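Ticket 2414: fan club presale codes rejected at checkout
Product: Mudix fan club membership
Status: Closed
Opened: Monday, June 13, 2022
Reported by: Ainhoa Lorente, Halevo fan club desk
Assigned to: Kaja Jaunzems, Neltbridge web support 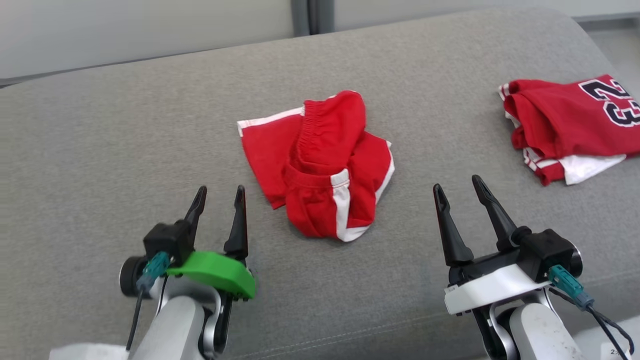

Members who bought the Mudix annual membership are being told their presale code is not valid when they try to get tickets for the July shows. The code is the one shown on their account page. They paste it into the box on the ticket page, press Apply, and get "Code not recognised for this event". We have had 88 emails since the presale opened at 10:00 and the fan accounts are already posting screenshots.

General sale opens tomorrow at 10:00, so this needs sorting today. Members were promised first pick of the seats.

Ainhoa Lorente

10:52, Kaja Jaunzems
Looking at it now. Please send me three or four member numbers, the code each one was given, and the browser they used if they said. Is it both nights or only the first?

11:04, Ainhoa Lorente
Both nights. Details sent by secure form. Two are on phones, one is on a laptop, and one has tried everything in the house. Some members got through with no trouble, including one who joined last week.

11:20, Kaja Jaunzems
Checked the four accounts. All are paid up and all four codes exist in our list. I tried one on the test ticket page and it was accepted. On the live page it was refused. Clearing the cache and using a private window made no difference.

Please don't tell members to keep retrying. The ticket page locks an account for 30 minutes after five wrong codes and a few have been locked already.

11:31, Ainhoa Lorente
We did tell them to retry, in the first reply we sent out. I have put up a notice asking them to stop. Can the locks be lifted?

11:38, Kaja Jaunzems
Yes. Locks cleared for 13 accounts.

12:15, Kaja Jaunzems
Found part of it. Codes are sent from the membership system to the ticket page in batches. The last batch went over on Friday night and stopped before the end. The missing codes all belong to members who renewed during the Vallejo single promotion, when the longer code format came in. New joiners still get the short format, which explains why your member from last week was fine.

The ticket page accepts up to 12 characters. The new codes have 14. When the import reached the first long one it gave up and did not report an error.

12:22, Ainhoa Lorente
How many are affected? I have to give management a number.

12:40, Kaja Jaunzems
406 members. List attached to the ticket. The 88 who wrote in are all on it, apart from two who had typed a letter O for a zero. I have replied to those two directly.

12:47, Ainhoa Lorente
Thanks. Management would like to know if we can give everybody one shared code and be done with it.

12:55, Kaja Jaunzems
I would advise against it. A shared code will be on social media within minutes and there is no limit of two tickets per member on it. I would sooner issue new short codes to the people on the list. The old ones can be cancelled at the same time.

13:10, Ainhoa Lorente
Agreed, go ahead. Please extend the presale as well. It was due to close at 18:00. Management have approved 22:00.

14:05, Kaja Jaunzems
New codes created and loaded by hand. Tested five on the live page for each night, all accepted, test baskets released. Closing time changed to 22:00. The account page can take up to 20 minutes to show the new code, so members should log out and back in if they still see the long one.

14:30, Ainhoa Lorente
Email sent to everyone on the list and notice updated on the fan board. First replies say it works. One member says hers is still refused, number sent by form.

14:41, Kaja Jaunzems
She was using the old code from her welcome email. Replied with the new one. Order completed at 14:39, before my message went.

16:50, Ainhoa Lorente
Nothing new in the inbox for an hour except questions about the seating plan. Fine to close from our side.

17:02, Kaja Jaunzems
Closing. Two follow-up tasks raised: allow 20 characters in the code box, and send an alert when an import stops early. Until the first is done, renewals will get short codes too.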